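Archive Home Threads By Date By Author Search Log In

[returns-floor] Re: Mixed bin picking, staffing on the sort line

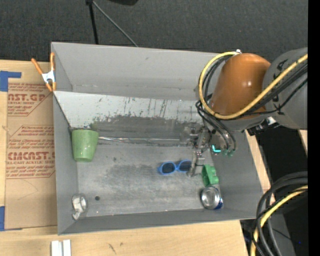
Mixed bin at the Skemwood cell: green cup, sunglasses, toy block, can, clear plastic.

From: Anoma Jayasinghe
To: returns-floor
Date: July 13, 2025

Weronika Cieślak wrote:
> We are due to start the same setup at Dudás this year. The vendor
> material covers cycle time and nothing else. What I need to know
> is what the sorters do once the arm is running. Are they moved off
> the line, or do they end up standing next to it clearing faults?
> Also, who decides what goes in the mixed bin? Our people have
> strong opinions on that and I would like to bring them something
> better than a brochure.

Weronika,

Answers in order. We went live in May with one arm on the mixed bin and the Zotari scheduling software behind it.

Before the change, four sorters per shift picked by hand from the mixed bins and placed each item on the grading belt. Now two still do that. The other two moved to grading, which pays one step higher here but required 22 hours of training on the item codes. One of the two asked to go back after the first month and was allowed to. I would get that option in writing before you start.

The people on the line do clear faults. It is a real part of the job and it should be in the job description. Ours was not updated until the second month, and until then fault calls were counted as idle time in the shift report. That caused more bad feeling than the arm did.

I logged 1000 pick attempts in the first week of the trial. There were 65 fault calls. Clear, crumpled plastic accounted for the largest share, followed by flat items lying against a wall of the bin. Thin frames such as sunglasses were third. Cans and blocks gave little trouble. Your numbers will depend on your mix and your lighting, so log your own.

On who decides what goes in: at first the planning office did, from a list. The sorters now do it at the tipping station. They pull out loose film and anything sharp before the bin reaches the cell. This adds a step that was not in the original time study, and we had to have the rate target lowered to match. Ask for that early — it took us six weeks.

Two smaller points. Reaching into the bin is allowed only with the cell stopped and the key out, and the person who pulls the key is the person who puts it back. And the noise level is lower than the old belt, but the start tone is not audible with ear protection on. We added a light.

I can send the fault log as a spreadsheet, along with the revised job description. The team at Even has asked for both as well, so I will probably put them in the list files.

Anoma

Recent threads
Shift report codes, revised list
Training hours for grading: who pays?
Start tone and ear protection
Tipping station layout
Key control on shared cells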